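Simulated demos: start poses, and how many do I need per kitchen?

Asked by renzo_t in Learning from Demonstration
Tags: simulation, humanoid, teleop, dataset

I'm collecting demonstrations in simulation for a humanoid policy. The task is simple on paper: walk up to the kitchen island, stop, and put one hand on the edge of the countertop. I drive it with a headset and two controllers and save every episode, good or bad.

So far I have 70 episodes, all in one kitchen. The policy trained on them reaches the island but stops too far back about half the time, and when I move the start point it walks at the sofa. I have three questions.

1. Should every episode start from the same standing pose? At the moment I let the controller settle and then hit record, so some of mine begin with one leg bent and the other nearly straight, arms down by the sides.
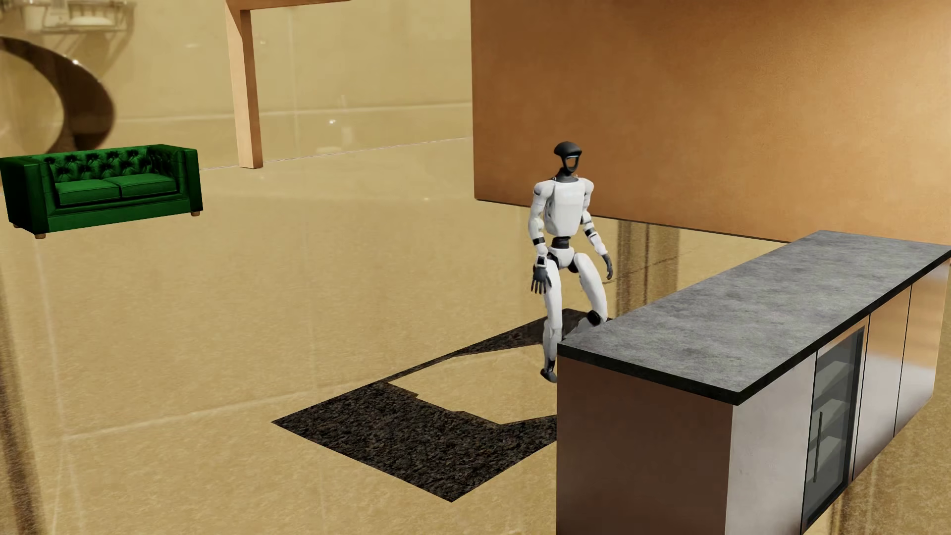 2. Is it better to do more episodes in this kitchen or fewer episodes in more kitchens? I can load others, but each one takes me an evening to clean up. The floor textures in this one are already a mess, with a dark granite-looking patch running into the tan.

3. Do I keep the failures?

Renzo Testa

3 answers

Answer 1 (accepted)
Itzel Quezada

Taking them in order.

Start pose: don't fix it. If every episode starts from the same stance, the policy has never seen anything else, and the first time it gets nudged it has no idea what to do. What you should fix is the start of the recording. Trim each episode so the first saved step is the one where you begin to command motion. We had a batch at Cuautle with long idle stretches at the front and the policy learned to stand there. Took us most of November to find it.

Your sofa problem is start position, not pose. Draw a box on the floor in front of the island and sample the start from inside it, with a random heading. Then do a smaller set from well outside the box. Log the start position in the episode header so you can plot it later – you will find holes.

Stopping short: check what your camera sees in the last second. From head height, close to a counter, the near edge can drop out of view. If that happens the policy is guessing the distance. Either tilt the head down on approach in your demos or add a second view. Also look at your own driving. I stop early when I'm worried about collisions, and the model copies me.

Number of episodes: for one kitchen and a task this short I'd want 800 before I drew any conclusions. After that, stop adding to the same room. Six kitchens with fewer episodes each gave us a better policy than one kitchen with a lot, but your task may differ. I wouldn't spend evenings on the floor textures unless your feet are colliding with something. Do check that the collision mesh is flat where the texture changes.

Failures: keep them, label them, leave them out of plain behavior cloning.

Answer 2
G. Barajas

more data. 70 is nothing. we're at 900 and still recording

Answer 3
Amra Kneževič

I agree with most of Itzel's answer but would argue about the start pose. If a real robot is going to run this, its stand-up routine always ends in the same stance, so that stance should make up a large share of your starts. I use half fixed and half random.

On the countertop contact, decide now what counts as success and write it down. "Hand on the edge" can mean fingertips touching or the palm flat. I had two people recording for the Bendach set and they had different ideas about it, and we had to relabel everything by hand. A contact sensor on the palm link with a minimum hold time solves this. Half a second is enough.

Vary the lighting too. Reflective cabinet fronts like the metallic panels on your island change a lot when the light moves, and a policy that only ever saw one reflection can latch onto it.

Comments on Answer 3

renzo_t: Thanks, I was counting fingertips. Does the hold time go in the episode or only in the checker?

Amra Kneževič: Both. Keep holding while you record, otherwise the episode ends on the first frame of contact and it learns to tap and leave.

renzo_t: OK. I plotted the starts like Itzel said and nearly all of them are on the sofa side. Recording again Tue 20 May with the box – will post the new numbers in this thread.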